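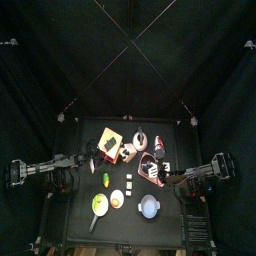
The Baran tide gauge had read 61 millimetres high since August. Cinzia Gentile took the morning ferry to Zarkach with a spare float, a levelling staff and a thermos.

The stilling well was a steel pipe bolted to the old cannery wharf. She unlocked the cap, lowered the tape and wrote down the depth. She repeated this every five minutes for an hour. The error held to the millimetre.

A float fault drifts. A fixed offset meant the datum, so she walked 300 metres uphill to the benchmark, a brass plug set in the church step, and levelled back down. The plug agreed with the 1,000-page survey register. The wharf did not. It had sunk, evenly, without cracking a board.

"Vavunis said it would," said the man mending nets. "The harbour master. He wrote it on the wall."

Behind the fuel drums was a column of pencil marks, dated in a small upright hand. The lowest was fresh.

"When did he retire?" she asked.

"He drowned. The winter the Flaline went down."

She measured the lowest mark – 61 millimetres below the first – and entered it in the log under Other Observers.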